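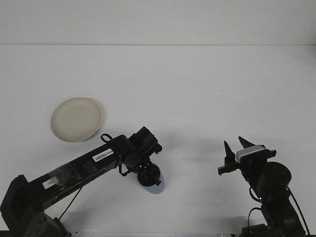 Search this repo... Go

# banen-plates

README / data card for the Banen robotics club, two-arm tabletop set. Work in progress, ask before you build on it.

Last edit 17 October 2023 (Rahel). Old version from June is in /attic, don't use it, the joint order was wrong.

## What it is

Recordings of student-driven episodes, two black arms facing each other over a white table, one plate. Club project for the Eberhard entry. Selina Schnyder and Rahel Gisler did most of the driving, Lorenz Lanz wrote the recorder and the replay script. Brigitta Schwaiger is our teacher and signs off on anything that moves.

962 episodes total. 400 of those are the handover task, rest is push, lift and reset. Held-out split is 32 episodes, list in `splits/heldout.txt`. Please don't train on those, we did once by accident and got very excited for an afternoon.

## Tasks

- `push` - slide plate from left side to middle
- `lift` - pick by the rim, hold, put down
- `handover` - left arm to right arm, in the air
- `reset` - plate back to the left start spot, arms home

Task names are lower case everywhere. Except in the first batch where Selina used `Handover`. Loader handles both.

## Layout

 episodes/
 0001/
 fixed.mp4
 joints.csv
 notes.txt
 splits/
 scripts/
 attic/

`notes.txt` is free text from whoever was driving. Some are empty. Some are in German. Some are complaints about the chair.

## joints.csv

One row per timestep. Columns: time, left joints base to gripper, right joints base to gripper, then commanded values same order. Radians, except gripper, which is 0 closed to 1 open. Time is seconds from episode start, NOT wall clock.

Left and right = as seen by the fixed camera. Not as seen by the driver, who sits on the other side. This has bitten everybody. If your replay looks mirrored thats why.

## Getting started

1. Clone, then run `scripts/fetch.sh` for the videos (big, do it at school not at home)
2. `python scripts/check.py` - should end with OK
3. `python scripts/show.py 3026` to look at one

Yes the numbers go past the count. Ids are never reused, and deleted takes leave gaps. Don't renumber.

## Recording rules

- Table wiped, plate on the left, both arms home before you hit record
- Say the task out loud so the second person types the right one
- One person on the stop button the whole time. Not on their phone
- Bump the camera = stop, run the calibration again, write it in notes
- Failed takes stay in, mark `success: no` on the first line of notes. Only delete if the recorder crashed

Cables: check the slack at the wrist before every handover session. Lorenz has a printed checklist taped inside the cupboard door, use it.

## Known problems

- White plate-ish color on white table. Off-white really. The segmentation script loses the edge when the lights are low, turn on both rows
- Dropped video frames in some of the early pushes, check.py prints a warning, safe to ignore for joint-only stuff
- Right gripper zero drifted a bit before we re-homed it. Values under 0 get clipped by the loader
- Success labels are one persons opinion. For handover we counted it if the left fingers let go and the plate stayed up. Rahel is stricter than Selina, you can tell
- One plate, one table, one background. Don't expect it to work on your kitchen

## Use

School and club use is fine. Ranbridge and Zakau teams have read access already, other teams write to Elfriede Sutter at the school office and she forwards it. If you put it on a poster, name the club please.

No faces and no audio in the videos. If you spot one anyway open an issue with the episode id and we pull it.

## TODO

- [ ] second plate, darker
- [ ] relabel handover, two people per episode
- [x] fix loader for capital H
- [ ] Lorenz: document the calibration file!!
- [ ] replay at half speed, right arm jerks on a few of the resets
- [ ] move attic off the main branch before the Eberhard deadline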